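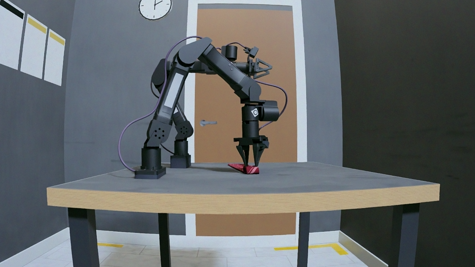 Issue 413, page 30

Volamdale's Monday market is moving indoors for the winter, and I for one am delighted
By Raghda Haddadin
Monday, December 12, 2022
3 min read

If you've tried to buy a cauliflower in the square these past few weeks you'll know what I mean when I say my fingers still haven't forgiven me. So hooray, and I don't say that often about a parish notice: from next week the market goes into the old Mansour furniture showroom on Tanner Street, and it's staying there until the clocks go forward.

I went along for a nose on Friday. The heating works (I stood next to a radiator for longer than was polite), the big front doors fold right back so the vans can get close, and there's proper lighting, so you'll be able to see what you're paying for at half past three in the afternoon. The floor has been marked out in yellow tape and every stall has a number. There was already some grumbling about who's got the draughty spots by the door, which seems to have fallen to the fish van and the man who sells batteries.

There'll be 49 stalls in all. That's two fewer than the 51 we had outside in August, but far more than I feared when the idea first came up. The plant people are taking the winter off, as they always do, and the second egg stall has packed it in for good, which is a shame as they did the nice blue ones.

Waraporn Kaewkla is coming too, I'm very pleased to say! Her soup stall was the thing I was most worried about, what with the gas rings and the rules on cooking inside. She's been given a pitch in the covered loading yard at the back, so she'll be under a roof but not quite in the room. "I wanted to be near the toilets and away from the candles, and I got both," she told me. "People can't taste anything if they're stood next to a candle stall." The pumpkin and coconut one is back on, and she's putting the large cup up by 30p. I'll be paying it.

Now, the bit everybody has been asking me about in the Co-op queue — parking. You can use the showroom's own car park, which is free for two hours, but you have to go in from the Tanner Street side. The back lane is for traders only until eleven. If you come by bus, the Rollutik minibus will stop right outside on market days and carry on up to the health centre as usual. The timetable in the shelter is the old one, so don't go by that. I did, and I had a very long look at the canal.

Opening times change a bit as well. It'll be nine until three, where the square was eight until two. I'm told the traders voted for the later start and I can't blame them, although my neighbour, who likes to have her shopping put away by half past eight, has taken it as a personal insult.

Dogs are allowed as long as they're on a lead. I asked specially on behalf of Rastus, who is fourteen, mostly deaf, and has had a sausage end from the butcher's stall every Monday of his life. He'd have gone in whatever the notice said.

A few things are still up in the air. There's no cash machine on Tanner Street, and not every stall takes cards, so stop at the post office on your way. The knife sharpener hasn't decided whether he's coming. And the café corner, with tables and a tea urn, won't be ready until the new year, as the plumbing needs looking at first.

What happens in spring is the question I'd keep an eye on. Some of the traders would quite like to stay put, and the lease could be stretched if enough of them ask. I love the square, and it would be a sad old place on a sunny Monday with nothing in it but pigeons. But after last week's sleet I'd be fibbing if I said I couldn't see their point. There's a meeting about it at the library in the new year, and I'll put the date in here when I have it.

First indoor market is next Monday, nine o'clock. Bring your own bags.

Comments (4)

tansyb: Is the cheese lady going? She wasn't sure when I asked her.

Raghda Haddadin: Yes! Stall 30, along the left-hand wall.

Old Mill Pete: Bought my first settee in that showroom. Two hours' parking is plenty unless you get talking.

M. on Church Row: Please can someone take down the old timetable in the bus shelter, I waited for ages on Saturday as well.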